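Visit Report: Open Day at the Cluklow Household Sorting Center
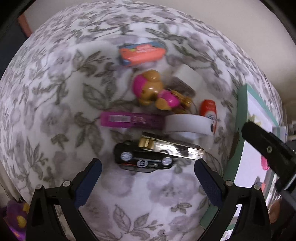

The Cluklow center opened its doors to visitors in April, and our housing services team was invited to attend the morning session. The center helps families who are moving, downsizing or clearing a relative's home. Our interest was in how it handles small household items, the toys, toiletries and odds and ends that larger removal services tend to leave in a box marked "misc."

We were received at the front desk by Akosua Lamptey, who has managed the center since it moved out of its former premises on the Nambiar estate. She gave a short introduction and then led a party of 13 through the building. The tour lasted almost 4 hours with a break for coffee, longer than the printed schedule suggested, and most of the party stayed to the end.

The first stop was the intake room. Each household is given a numbered shelf, and there are 159 of these along the two long walls. Items arrive in whatever the family had at hand. Staff log the bags and boxes at the door but do not open them until the family has confirmed a sorting date.

Sorting takes place in the adjoining room, which is furnished more like a home than a warehouse. Staff spread the contents of a box on a bedspread or tablecloth and work through them slowly. Toy cars, toy animals, small bottles, rolls of tape and unopened packages often come out of the same box, and the center makes no attempt to separate them beforehand. Ms. Lamptey explained that families recognize their belongings more easily when they see them together. Patterned cloth is accepted, although some staff told us they prefer plain, as small parts are easier to find on it.

Toys receive particular attention. Accessories are kept with the figure they belong to, and vehicles go into a shallow tray of their own. Toiletries are checked for leaks and date, and anything doubtful is set aside for the family to decide. Tape, pens and similar supplies go to the Sudik cupboard, named after the firm that donated it, unless the family asks for them back.

The final part of the visit covered storage and return. The center uses stackable Cullico bins and keeps 700 of them in circulation. Labels are written by hand. We asked whether a printed system had been considered and were told that one was tried and given up after a season – the labels peeled in the cold store.

Parking at the site is limited, and visitors coming by bus should allow for a short uphill walk. The coffee was good. Our team has requested a copy of the intake form and will circulate it to the district offices when it arrives. A second group may attend the autumn open day if places are available.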